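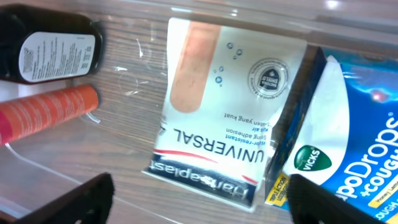
My own test for whether a machine can do a chore is whether it can do the dull half of it. I've been saying this on the list since March and I'll keep saying it. Everybody films the folding or the pouring, and the dull half is getting the right small thing out of a bin full of other small things. A bandage box lying upside down next to cough drops and a brown medicine bottle, all of it in clear plastic that throws glare back at you — that's the medicine drawer in my house, more or less, and it's a good stand-in for half the bins at the Jaber store where I used to work returns.

Anyway, Baptiste asked, so let me answer him properly.

On 18 Nov 2021, Baptiste Lemaire wrote:
> I read the Porkatel piece and came away gloomy. They quote 258 tries
> and 23 drops, on boxes and bottles my mother could sort with her
> eyes shut. Our shop at Tronivport handles 2,000 small items on a
> busy shift. Is anyone here really planning to put arms on a packing
> bench, or are we all still just watching clips? And would you want
> one at home?
> Baptiste

Would I want one at home? Yes! Tomorrow, if it would put away groceries. But I'd want it to cope with my groceries, and my boxes get sat on. 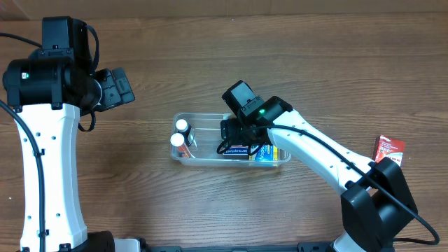
2 min read

Now the numbers. 23 drops in 258 tries sounds awful if you think of a person doing it, and I get why you were gloomy. On your bench that would mean somebody picking things up off the floor all shift. But I'd want to know what got dropped. If it was mostly the same two or three things (I'd bet on bottles that roll), you just keep those for a person and let the arms have the rest. We did the same with new hires at Jaber and nobody wrote a gloomy article about them.

What bugs me more is speed, and the piece skips right past it. I visited the Minamum people last spring and watched a pair of arms tidy a tray of drugstore stuff. Five items. I had time to finish a coffee. Very careful, very polite, and I wanted to reach in and do it myself the whole time.

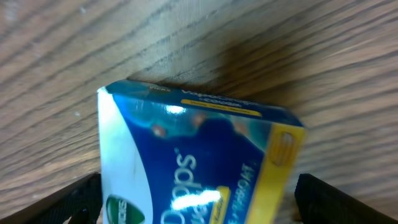 So a home machine can be slow and still be worth having, as long as it works while I'm asleep and doesn't crush anything. A shop machine can't. That's why I think houses might get these before your packing bench does, even though the usual talk on this list goes the other way — factories first, kitchens in twenty years. Nisreen Atallah made the opposite case a while back and I never answered her, sorry Nisreen. Her point was that a shop can change its bins and shelves to suit the machine and a family won't. Fair enough. I've tried to get my kids to use a labeled drawer and I know how that goes.

Baptiste, do your small items come to the bench loose or already in trays? It makes a big difference and you didn't say.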